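Thursday, evening

I write this at the kitchen table because in my room the heater makes noise again. My hands smell of the rubber mat from the lab, even after two times washing. I should write the report for the course, but first I write here, in the order it comes to me, and tomorrow I will take from it what is useful.

We have the lab from four o'clock until the building closes. Amerley Ayaaba was there before me and had already started both arms, so when I came in the green rings were on and she was eating her sandwich in the corridor, because food is forbidden inside and she is strict about it. I like to work with her. She speaks fast and I ask her to repeat, and she repeats the same sentence with the same speed, and somehow the second time I understand.

Our task in the project is called "sorting," but this is a big name. The arms should take small parts from the table and put them in the drawers of the cabinet, each kind in its own drawer. The team before us, last year, named their program Brikomico, and we inherited it with all its comments in three languages. Our own part we named Siler. It was the first name on which we both agreed, and it means nothing. Mr. Pešek says a name that means nothing is better for searching in the files.

Today we wanted to try only four parts. The last week we put too many at once and it was impossible to know which mistake belonged to which part. So: the dark cylinder, the white arc, the metal nut, and the black and silver one that I call the knob and Amerley calls the clamp. We wrote "knob/clamp" in the list and stopped discussing.

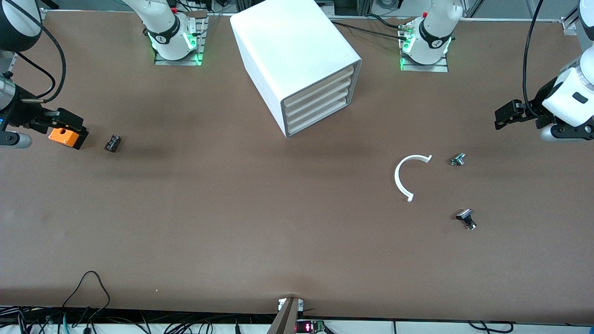 Page last changed: March, 9:40 p.m.

The cylinder lay closest to the gripper with the orange block, so we began with it. I had prepared the grasp at home in the simulator, and in the simulator it is beautiful. On the real table the fingers came down a little too far to one side and the cylinder rolled away. Amerley said a word that I will not write. We moved the grasp point by 2 millimeters and repeated, and then it went well. After this we made a series of 18 attempts with the cylinder only, and in 12 of them it was lifted and held until the arm stopped above the drawer. I was happy with this number until I wrote it on the whiteboard, where it looked smaller.

The arc is a harder question. It is a strip bent like the letter C, and the program wants to take it in the middle of its shape, but the middle of the shape is air. I explained this to Svetozár Pešek when he came to see us, with my hands, because I did not know the word "centroid" in English, and he gave me the word and was pleased, I think, that I had found the problem alone. He did not give the solution. He only asked where I would hold it with two fingers. I took it and held it by the back of the curve, without thinking. So now I must teach the arm to do what my hand did without thinking, and this will be my weekend.

The nut we tried only a few times. It is very shiny and under the ceiling lamps the camera lost it between one moment and the next. Amerley wants to turn off half of the lamps. I want to change the exposure. We will try hers first, it is faster.

The knob/clamp we did not try. There was no more time.

One thing I must note for myself, so that I do not repeat it: I started the right arm when the left one was still in its waiting position too near to the center. The program stopped both before anything happened, and this is what it should do, but my heart was very loud. Afterwards I wrote on a paper "LEFT HOME FIRST" and fixed it with tape to the monitor. Amerley added a small drawing of a house.

Before going home I counted our pictures for training, with all the afternoons together. There are some 3,000. The team Bandara from the parallel course has more, but they told us that many of theirs are blurred. I did not say anything about ours.

For the next time:
Ask for the key of the second cupboard.
Grasp point of the arc, on the back of the curve.
Half of the lamps off.
Save the log before closing the program, not after.
Bring Amerley her charger, it is in my bag by mistake.

It is late and my tea is cold. The report I will start tomorrow after breakfast.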